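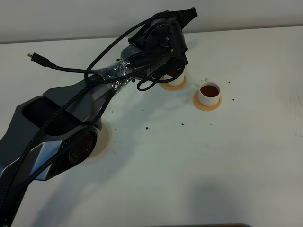 I get asked about the Penry Road crossing more than anything else on this site, so I've put the usual questions in one spot. I live two streets back from it in Divusberg and I've been writing up local road news for a while now (it's just me, at my kitchen table). Between the grey wall behind and the white tabletop in front, there's a fair bit of blank space up top, which is how my map of the crossing looked before readers started sending in their near misses!

Is the crossing open again?
Yes, both sides. The footpath outside the Coltano bakery is still fenced off, so if you're heading for the bus stop you'll need to cross at the lights and come back.

How many people signed the petition?
1432 on paper and online together. I first posted 1270, but that was before the sheets from the school fete came in. Sorry for the mix-up.

What are we asking for?
A lower speed limit past the shops and a longer green man. I'd love a raised crossing as well — the council says that's a separate application.

Does the 334 bus still stop there?
It does, but it's using the temporary stop near the Motis tyre place. Give yourself an extra couple of minutes, especially with a pram.

I saw a crash. Who do I tell?
Police first, always. After that, send me the time and which way the cars were going and I'll add it to my list. Please don't send photos of anyone who's hurt, I won't put them up.

Can I walk my dog through the detour?
Yep, on a short lead. It gets pretty narrow behind the bins.

When will we hear back?
The council told me they'd look at it in February. I'll post here as soon as I get a reply.

Last updated 16 Feb 2019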